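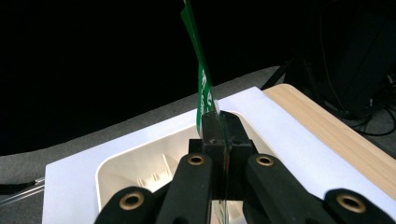

Yamila Orellana
OK I finally have opinions about snack trays and they are strong ones. Thread for anybody with a shelf full of half-forgotten little bags (me, until December)

Yamila Orellana
Background: I run the snack corner at work. It started as one drawer on the Arancibia Street side of the building and now we get a Nomstead box every month and people come down from the third floor for it. I love this job more than the one I'm paid for

Yamila Orellana
The old system was a big bowl. Everybody loves a big bowl! It looks so generous on day one. By day four it's a layer of the same plain crackers on top and all the good stuff squashed at the bottom with its corners bent

Yamila Orellana
So: white plastic trays with low dividers. You can wipe them down in ten seconds and a green bag on white plastic is easy to spot from across the room. I'd been saving up for something fancy in bamboo and I'm so glad I got talked out of it

Yamila Orellana
Low dividers are the part I'd fight for. Tall ones look tidy in the store, but then a bag that's a tiny bit too wide won't go in and you end up folding it. With a low ridge it can lean over into the next space and it's still obvious where it lives

Yamila Orellana
Somebody asked how I decide what goes where. Salty on the left, sweet on the right, meat gets its own tray. That's the entire method. I tried sorting by color once and it was gorgeous and completely useless, people kept opening dried plums thinking they were seaweed

Yamila Orellana
Meat gets its own tray because a) not everyone eats it and they shouldn't have to dig past it, and b) the jerky people are VERY dedicated and would like to stand in one spot, thanks

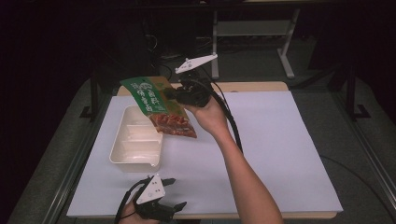

Yamila Orellana
And I'm a jerky person now! I used to walk right by it. What got me was the bags with a clear window, where you can see those reddish-brown pieces before you commit. I want to know what I'm getting into: chunky bits or flat strips, how dark, how much of the bag is air

Yamila Orellana
If a bag has a window, put the window where people can see it. I know it sounds too small to post about. The week I turned them all face up, the meat tray was empty before lunch and I had two people ask if we'd changed brands (same brand, same bags, same shelf)

Yamila Orellana
Packing tips, in no order, from someone who has now done this a lot:

Start with an empty tray. Really empty. Tip it over the sink, the crumbs hide along the ridges.

Put paper down on the table first. One big sheet, pale so you can see what falls on it, and at the end you fold it up with all the dust inside.

Yamila Orellana
Hold bags by the top edge, where the seal is, and lower them in. If you grab the middle you're squeezing the food, and with anything crisp you can hear your mistake

Yamila Orellana
Don't fill every space! I leave one open in each tray. It's where people put back the thing they picked up and changed their mind about, and before I did that those went into random spots and drove me up the wall

Yamila Orellana
Flat things are the hard ones. Cards, thin packets, the skinny seaweed sheets. They slide under everything and you find them a month later. I stand them on edge against the side of the tray and let the fatter bags hold them up. Works way better than I expected

Yamila Orellana
Reply to a few of you: yes, I keep a list. It's a spreadsheet and I'm not sorry. 409 bags through the corner since we switched to trays, and 43 different kinds. My favorite column is "would cross the street for"

Yamila Orellana
Currently in that column: a spicy dried beef, a pickled mustard green thing that made my eyes water, and a rice cracker with a name I still can't say right. Corrections on my pronunciation are welcome, my coworker Ginny has already sent several voice memos

Yamila Orellana
On labels. I can't read Chinese, so for the bags where that's all there is I ask someone who can and then write a little sticky note for the shelf: what it is, how hot, anything people might be allergic to. Please do this if you share snacks. Five minutes, and your allergic friends get to join in

Yamila Orellana
Never stick the note on the bag itself though. The shiny ones won't hold it, and on the others it pulls the print off. Edge of the shelf, right below the tray

Yamila Orellana
Things I still haven't figured out: what to do with the jumbo bags (they just don't fit, so they live on top of the cabinet like cats), and how to keep the sweet side from being picked clean by ten in the morning

Yamila Orellana
A few people said to cut the jumbo bags open and use jars. I tried it with the dried mango and it turned into one solid mango by the end of the week. Open to ideas!!

Yamila Orellana
Next box gets here in the morning and I've already got the trays washed and drying on the rack. Send me your favorite small bag of anything, the weirder the better, I have one open space in each tray and I'm taking requests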